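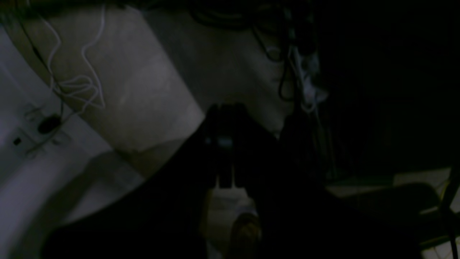
How much slack should a thin cable have where it hangs down to a worktop?
Enough to reach the farthest point it has to serve, plus one hand's width, with the rest gathered up high and tied loosely.

1st September. Started on the bench corner after breakfast and stayed with it until the light went. The white cable is the worst of it. It hangs in loops from the top, bends back on itself several times, and has a little knot of a tangle partway down before it wanders off to the left. I have been pushing it aside with the back of my hand for weeks. Today I followed it with my fingers from the upper end and wrote down each bend in the notebook as I went, which is slow but saves pulling the wrong length.

The tangle is two loops passed through each other and a third laid over them. No true knot. I can undo it without freeing either end, provided I work from the low side and don't tug. Left it for tomorrow anyway. The insulation is thin, and I want it to relax first -- last August I straightened one like it in a hurry and it kept a kink that caught on everything until I threw it out.

Measured the run with string. The cable is 2 meters and the path it needs to follow, up over the curved part and down the far side, takes a good deal less than that. So the surplus has to go somewhere. Options as I see them:

Gather it at the top in a flat coil the width of my palm, tied at two points.
Take it along the back edge of the shelf in clips.
Replace it with a shorter one.

Nives would replace it. She replaces everything. I checked the Plarton catalog to be fair to her, part 3187, and it comes only in white and only in one length longer than mine. That settles that. The coil it is, with cloth tape, not wire ties, so it can be opened again.

Then the big curved surface. The beige-gray is matte and a bit mottled, and it shows nothing from the front. From the side, with a lamp held low, it shows everything. I went over a patch the size of a saucer with a damp cloth and plain soap. The cloth picked up gray. After drying, the patch was the same color as before as far as I could judge by eye, so either the dirt was even or the mottling belongs to the material. There is a faint crease, or a band of shading that looks like one, running down across it on a diagonal. I ran a fingernail over it and could not decide. Will ask Iraklis, who has better hands for this.

No solvent until he has looked at it. Benedetta used the Numum cleaner on her cabinet and it took off the finish with the dirt, and she now has one shiny square in the middle of the door that she calls an improvement.

Worktop: cleared the left side only. The pale surface marks easily, so each item got lifted instead of slid. Sorted the small parts into the old Kistura tin, the screws by thread and the washers by outside diameter. The tin says over 300 pieces on the lid. I did not check. There were four washers that fit nothing I own and I kept them, for the usual bad reasons.

Lunch late. Bread, the end of the cheese, coffee.

Mirko came by at three for the clamp he lent me and stayed an hour talking about his father's house, which has 1921 cut over the door and wiring he believes is not much younger. He has the upstairs opened up now and is finding junctions made with twisted ends and cloth. He wants me to come and trace circuits with him. I said after the bench is done. He looked at the bench.

Lighting still needs thought. The left side gets plenty. The middle falls off to gray and the right is in shadow by midafternoon, so anything small I set down over there I have to find by touch. I moved the Benedetti lamp to the right-hand end and tried it at three heights. Lowest gives a hard glare off metal. Highest lights the wall. The middle setting is tolerable if the shade is tipped back a little. I marked the position on the upright in pencil.

Outstanding:
Undo the tangle, tape the coil.
Two clips for the back edge, the small size.
Ask Iraklis about the crease or whatever it is.
Right side of the worktop, same method.
Return Liliana's string, which I have now cut.

Swept up at seven. Less dust than I expected under the bench and more behind it, packed tight against the baseboard, gray and felted. Took it out with the flat brush. Found one screw in it, M3, countersunk, clean. It went in the tin.

Supper was soup. Window left open a crack overnight to dry the patch properly, and I will look at it again in the morning before I put the lamp on.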